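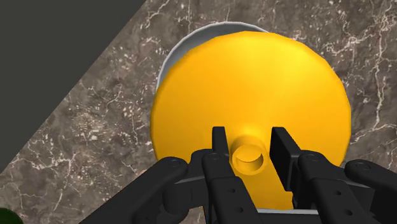 Evelien Maes told us she had quite given up on the Skerkel Street community kitchen ever opening its doors again, and she was so pleased to be wrong that she baked two trays of ginger cookies for the first morning back. She wasn't the only one who came early, either – there was a line all the way to the bus stop before the lights were even on.

The kitchen closed in February after a pipe burst behind the pantry wall and ruined most of the floor. Repairs took far longer than anyone had hoped, partly on account of the old building and partly because the first contractor moved away. Bundby, the furniture store across the road, kindly lent its back room in the meantime, but there was no stove there, and cold sandwiches do get a little tiresome by summer.

On Monday, December 25, 2023, the kitchen served its first hot meal in all that time. Lentil soup, roast chicken, and a very generous apple crumble went out to 146 guests, with 27 helpers cooking, carrying, and washing up in shifts. The bread came from Minetti, the bakery on the corner, still in its paper sacks, and the Qureshi family sent over enough rice pudding for second helpings (and, for a few of us, thirds). 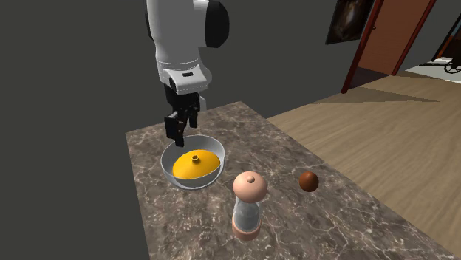
A white mixing bowl on a marble countertop.

Regular lunches start again after the New Year, on Tuesdays and Fridays from noon until 2. The dining room seats 30 at a time, so please be patient if there is a short wait – there is coffee in the hallway, and the company is good. Lunch is free and you don't have to sign up. Anyone who would like to help in the kitchen can stop by during serving hours and ask for an apron.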